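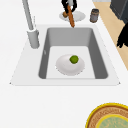
How long does it take a group of beginners to get a simulated robot to clear up a kitchen?

About five weeks of Monday evenings, if you start with people who have never written a line of code and you let them argue as much as they like. We could have done it faster, but I don't think we would have had half as good a time.

I have been meaning to write up the robot club since the summer, and every time I sit down to do it I end up making tea and reading old messages in the group chat instead. So tonight, 9/18/23, with everybody gone home and my notes still on the table, I am going to get it all down before I forget which argument came first.

For anyone new to the blog, I help run an evening club at the Wostano library annex. We are mostly adults, a few high school kids, one retired couple who come for the company and stay for the debugging (their words!). Last year we built little wheeled things that followed a line of tape, and they were a lot of fun, but the wheels came off and the batteries were always flat and we spent more time looking for screws than doing anything else. So this year we said, all right, let's try it in simulation. Everything on the screen, no screws.

Our kitchen project is called Prarkomine. It started as a typing mistake in a file name and by the second week it was on the sign-up sheet, so that was that. The idea is simple to say. You have a kitchen counter with a sink in it, some plates, a few things lying around, and an arm with a gripper that can pick things up and set them down. You write the steps, you press run, and you watch what happens.

What happened, for most of the first two evenings, was that the arm drove its fingers straight into the counter. I had told everyone that simulation was forgiving, and it is, in the sense that you don't have to buy a new arm. But it is every bit as stubborn as the real thing about where "up" is. One team had their numbers in the wrong order and spent a whole hour convinced that the sink was haunted.

I had honestly expected the round things to be the trouble, the fruit especially. I pictured limes rolling all over the place. In the end the fruit was fairly easy once we got the fingers to close slowly, and the long thin things were what nearly finished us. If you pick up something long anywhere but near the middle, it tips, and then the end you aren't thinking about is sweeping across the counter at plate height. We lost a great many plates that way. I can't tell you how cheerful it is to hear a room full of grown-ups groan at a plate that doesn't exist.

Then there is the faucet. I love that faucet and I also want to remove it from the world. It is tall and skinny, it stands at the left side of the sink, and every path that anybody plans on the first try seems to go right through it. The kids' team gave up going around and simply lifted everything very high before moving sideways, which looked silly and worked beautifully, and by the following Monday three other teams had quietly borrowed it.

The scoring was its own adventure. We use a sheet that came from the Tratwood league, which is a small get-together of clubs like ours that runs every October. You get points for each thing that ends up where it should, and you lose points for knocking into things that were minding their own business. The sheet says a fruit counts as "delivered" when it is on a plate. Fine. But does it have to be in the middle? What if it is well over to one side? We talked about that for so long that the librarian came in to ask if everything was all right. We settled on this: if it is on the plate and it stays there while you count to 15, it counts. I think that is fair. The retired couple still think it is generous.

I kept a tally through the season, since somebody has to and I like a tally. We did 442 runs between us. Of those, 323 finished with no crash at all, which I was so proud of that I read it out twice. Now, finishing without a crash is a different thing from doing the job, and plenty of those runs were the arm going politely through its motions with nothing in its fingers. But still! In the first week we could hardly get it to leave its starting position.

I should say something about the computer side, because a couple of people wrote to ask. We run it on 8 laptops that came to us through Ait Brahim, the repair shop next to the bakery, where they take in old machines and clean them up for schools and clubs. They are not fast. The picture gets choppy if you have too many objects on the counter, so we keep it to a handful, and we close everything else first, including the music, which caused some grumbling. If your club has one good machine and a projector, you could do it that way too, with one team running and the rest heckling.

What I would do differently is spend the first evening away from the laptops altogether. We did it by accident in week three, when the power was out in half the building. I put a plate and a lemon and a long spoon on the table, and one person had to be the arm with their eyes closed while their partner told them every single step out loud. "Lower. Lower. Stop. Close your hand. No, more." It was the best hour we had. Everybody came back the next week writing much smaller steps, and they stopped forgetting to open the gripper at the end, which had been our most common mistake by a mile.

The other thing I would change is the way we save our work. Please, if you are starting a club, make people put their team name in the file. We had a whole shelf of things called "final" and "final new" and "use this one," and one evening a team spent forty minutes fixing someone else's program. They did fix it, mind you, and the other team was delighted.

So, October. We are sending two teams to Tratwood, and the rest of us are going along with sandwiches. The league changes the layout a little on the day, so you can't just learn one kitchen by heart, and we are practicing by having one person shuffle the objects while everyone else looks away. Next Monday we are doing only long objects, all evening, until we are sick of them. Doors open at the usual time, and if you come early you can help me move the tables.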